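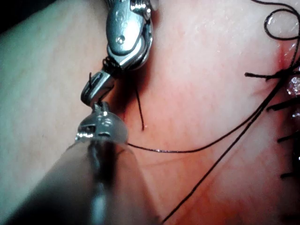
*Fig. 1. Black suture thread between two instruments.*

## Unit 6: How wounds heal

Notes by Tülin Ateş. Read before lab.

Healing starts with clotting. Platelets stick to the damaged vessel wall and fibrin holds the clot together. White cells then clear out bacteria and dead cells, so some redness and swelling is normal.

Next, fibroblasts lay down collagen. Most of the early collagen is type III, later replaced by type I. A scar stays weaker than the skin around it.

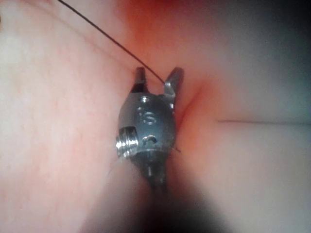 *Fig. 2. Instrument jaws, open.*

**Primary intention:** edges brought together, small scar.
**Secondary intention:** wound left open, fills from the base up.

Slower healing: smoking, diabetes, poor diet, infection.

Homework: 300 words on one of these. Send to Nevzat Karaca. Worth 20 points.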